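Plondico Tabletop Clutter Notes
README, last touched 29/11/2019

What this is

A set of notes and pictures on the small things that end up on tables in lived-in homes: lighters, chargers, pills, pens, the odd toy part. Plondico began as a plain inventory of one apartment and grew because the apartment did. It is now a folder of pictures, a spreadsheet of item names, and this file, which is the only part anyone has ever complained about in writing.

If you came for styled interiors with a bowl of lemons, you want a different download.

What's in the folder

tables/ – pictures, one table per picture, nothing straightened up first
items.csv – one row per item, with a name, a group and a place (tray, loose, edge)
groups.txt – the list of groups, with arguments
old/ – do not use. It is kept out of sentiment.

The first release, in April, had 30 tables in it. The present one has 90. We were aiming for 100 and ran out of people willing to let us look at their tables.

Groups

Groups are loose on purpose. The ones in use are power, fire, medicine, writing, play, hardware, keepsake and unknown. Unknown is the biggest and we have made our peace with it.

Power covers chargers, plugs, cables and anything that joins one to another. A cable and its plug get one row if they are plainly a single piece, and separate rows if they come apart. If you can't tell, write "joined?" and move on with your life.

Fire is lighters and matches. Imre Győri wanted candles in here too. Candles are in keepsake, for reasons set out at length in groups.txt.

Medicine is bottles, vials and boxes, full or empty. Please don't guess at what was in them. "White bottle, red cap" is a perfectly good name. An early version of the file had a column for contents, and every entry in it was fiction.

Trays

The tray is where the trouble lives. People put a tray on a table to hold the clutter, and then the clutter comes up to the tray and stops politely outside it. Anything inside the walls gets "tray" in the place column. Anything outside gets "loose", even if it is touching. Objects leaning on the rim are decided by where most of them is, and we trust you to be an adult.

The tray itself gets a row. So does a tablecloth, if there is one. Version 1 left tablecloths out and Orbán, who keeps the spreadsheet, has not forgotten it.

A fair sample of the sort of table we mean has a fuzzy pink cloth, a white tray holding a marker, a wooden block and some medicine, and a yellow lighter and charging gear left out on the open cloth: 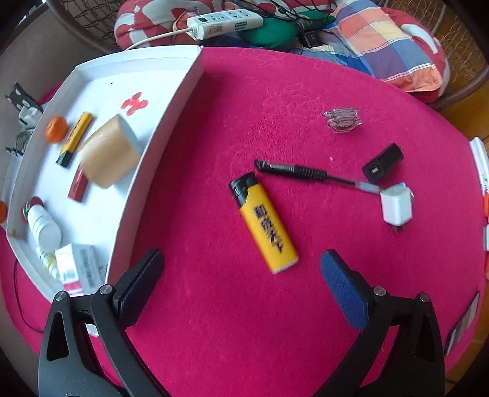
Senan Breathnach objects to the tray rule altogether: a box on a table is only a smaller table, he writes, and if you log what's in it apart from what's beside it you are recording good intentions. He would have one place column that says "on" and leave it there. He also thinks medicine ought to be marked when it sits within reach of the fire group, which would at least give somebody a reason to open the spreadsheet.

The second point is fair and is on the list for the next version. The first has been moved to groups.txt, where it has company.

Known problems

Names drift. The same kind of thing is "power brick" in the early rows, "adapter" later on, and "plug thing" for one bad afternoon. A clean-up is planned under the working name Grundach.

Printed text on objects is typed in only when the person logging can read it. Otherwise the row says "has writing".

Two rows in items.csv are both called "ball (orange)" and have the same number. One of them is a tangerine.

The edge label means the item runs off the side of the picture. It has also been used for items near the edge of the table. Sorry. Check before you filter on it.

Adding a table

Don't tidy. Don't un-tidy either – we can always tell. Send the picture and your rows together, in the same column order as items.csv, to the Primow shared folder. Rows that come without a picture go in old/, with the rest of the sentiment.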